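Play testers wanted for Skamuten, August sessions in Ploltbridge

Do you love board games, or do you just love beating your cousins at them? Either way, we'd be so happy to have you! Skamuten is a new family game designed by Serena Negri, and it's nearly ready for the printer. First we need 400 games played by people who have never seen the rules.

Sessions run in the upstairs room at Bortolotti, the cafe on Stodton Street. You'll play two rounds, fill in a short sheet between them, and then tell us what was fun and what dragged. Serena will be there for most of the evenings and she really does want to hear it all — the last batch of comments got rid of an entire scoring table.

Who can join

Anyone age 9 and up. Kids need a grown-up with them, and the grown-up has to play too. Come alone or bring a group of up to five.

What you get

Supper from the cafe, your name in the rule book if you'd like it there, and a copy of the finished game.
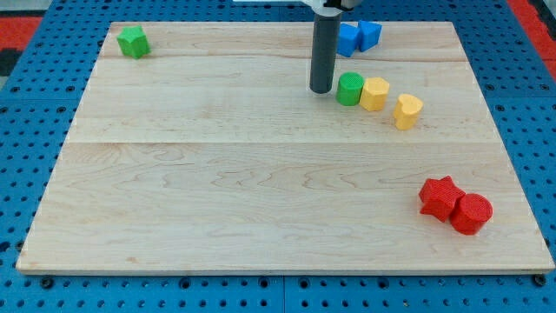

How to sign up

Leave your name at the Bortolotti counter with the evenings that suit you. Doors open at 5 p.m. and we start once every table is full. Please don't read up on the game first!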